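4.2 Sorting habits in shared repair rooms

What surprised us most, and delighted us too, was how quickly members at the Gedia site settled on their own rules for putting things back. Of the 100 returns we logged in August, only 2 went to the wrong shelf, and both were corrected by another member before closing time. The Cendeo site had printed labels from the start and still did worse! We think the talking matters more than the labelling: at Gedia people asked each other where a thing lived, and the answer stuck.

Abou Jaoude had a different pattern again. Members there grouped items by the job they were meant for, so that a case, a tray and a bottle might travel together even though a storeroom list would split them up (Figure 2 shows mixed items of this general sort on a belt). Flollero, our smallest site, kept no list at all, and its 60 members could still tell us where nearly everything was. We would love to see this tested in larger rooms, where memory must surely run out at some point.

Figure 2. Mixed items on a conveyor belt, among them a green tool case and a blue storage bin. 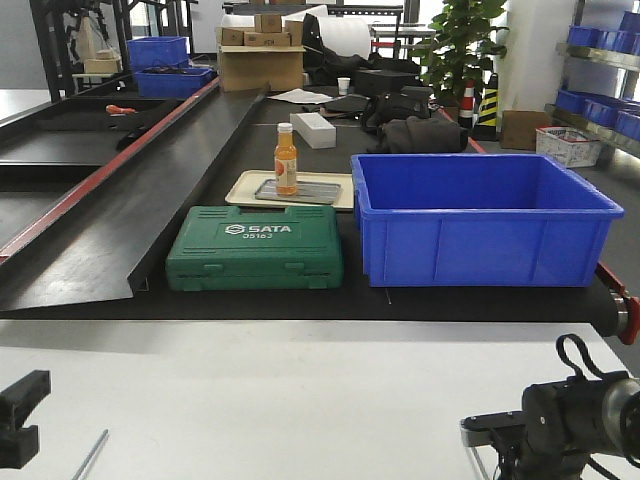
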